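Clasthorpe Home Automation: Frequently asked questions

Can a robot arm tidy a desk yet?
In part. Rigid items such as books and boxes are handled reliably if they lie flat and are not stacked. Cloth is harder, as its shape changes with every contact.

Which chores are in the Nolla test set?
There are 13, of which 9 involve fabric. Each is run 20 times per software release.
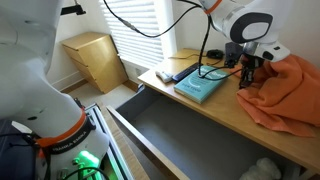
Two-arm desk station with orange towel, book and open drawer.

Why are towels still a problem?
A crumpled towel has no fixed edge to grip. The software must find a corner, lift it and check the result before folding. A person does this without looking.

Does it work in any room?
No. Strong sunlight and trailing cables both raise the error rate. Stations are set up again after any change of furniture.

Can I buy one for my home?
Not at present. Nolla is a test programme, and 3 sites are running. The next results are due in February.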